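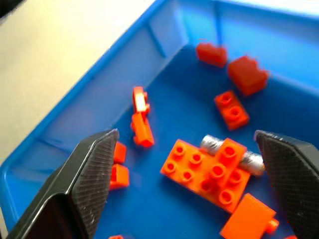
Setting up a one-night paddock stop for a travelling horse

Last revised 4/28/19

These steps cover a single overnight stop on a long road trip with one or two horses, using a hired paddock and staying on site yourself. They were written for the run between Bisska and Haugen, a distance of 1143 km by the inland road, but the order of work is the same on any route. Longer stays need a different feeding plan and are dealt with on a separate page.

1. Choose the stopping point

Divide the route by driving hours. A loaded float on the inland road averages less than the posted limit, and the section after Wekden is slow in both directions. Plan to arrive with at least two hours of daylight left. Most paddocks cannot be checked properly by torch.

Look for a property with its own turning area. Reversing a float down a farm track after a full day at the wheel is a common cause of bent mudguards. Ask the owner for the gate width and the length of the drive, and compare both with your own rig.

2. Book and confirm

Ring instead of relying on the booking form. Ask the following:

Is the paddock shared, and is there stock on the other side of the fence?
What is the fencing, and is any of it electric?
Where does the water come from, and is there a trough or do you bring buckets?
Is there a yard as well as a paddock?
Which vaccinations must be shown on arrival?
Where is manure to be put?

Write the answers on the same sheet as the owner's telephone number and the number of the nearest vet. Keep the sheet in the towing vehicle. At Vundemach, the usual halfway stop, the paddock is let together with the cabin and the fee covers two horses. In October it is often full, and bookings are held only until dusk.

3. Pack the overnight kit separately

The overnight kit should come out of the float without disturbing anything else. Pack it last and nearest the door.

Hay for the night and the following morning, in nets
Hard feed, measured into bags, one per feed
Two buckets per horse, one for water and one for feed
Headcollar and lead rope, plus a spare of each
Rug suited to the forecast
Hoof pick, torch, wire cutters
First aid kit
Shovel and a manure bag

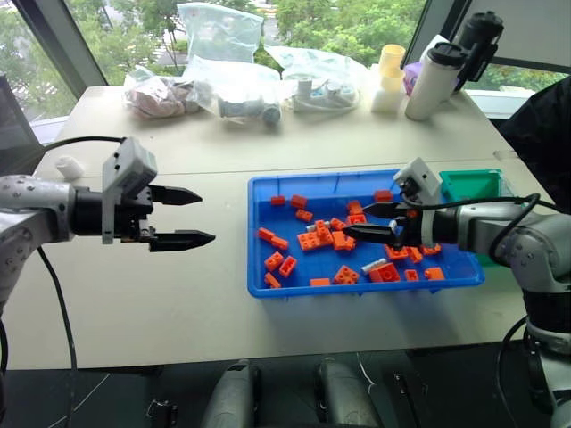

Carry some water from home as well. Horses that refuse strange water on the first evening will often take it if it is mixed half and half with what they know. One 25 litre container per horse is enough for mixing.

4. Walk the fence before unloading

Park on level ground, apply the handbrake and leave the horses on board with the vents open. Walk the whole fence line. Check each of these in turn:

Loose or broken wire at knee height
Gate latch closes fully and cannot be lifted by a nose
No ragwort, yew clippings or garden waste within reach
No holes or old posts in the grass
Trough clean and filling

If the fence is electric, ask the owner to show you the switch. A short line of 111 m or so of tape is normal where a large field has been divided for visitors. Check that the tape is tight and that the handle is hooked on.

In hot weather, shorten the order: unload first, have a second person hold the horse in shade, and walk the fence then.

5. Unload and settle

Unload one horse at a time. Lead it once round the inside of the fence in hand, stopping at the water. Let it graze on the rope for 12 minutes before turning it loose. Where two horses are travelling together, turn both out within a few minutes of each other.

Offer hay straight away. Leave the hard feed until the horse has drunk and its breathing is at its resting rate. Cut the evening hard feed to half the usual amount and make up the difference with hay.

6. Night check

Go out once before bed, last thing. Look for droppings, a lowered water level and a quiet horse. A horse that has not drunk by then should be offered dampened hay. If it is pawing, sweating or looking at its flank, ring the vet.

Fasten the float ramp up and lock the tack compartment.

7. Morning

Feed early and allow an hour between the feed and loading. During that hour, clear the droppings, empty the buckets, check tyres and lights, and test the hitch. Wheel nuts should be checked again after the first 300 km of the trip, so on this route the check falls before the overnight stop and need not be repeated at the gate.

Load in the same order and on the same sides as the day before. Close the paddock gate behind you, switch the fence to whatever setting it was on when you arrived, and leave the key where the owner asked for it. The first rest stop on the Haugen side is a gravel bay on the left with room for two floats.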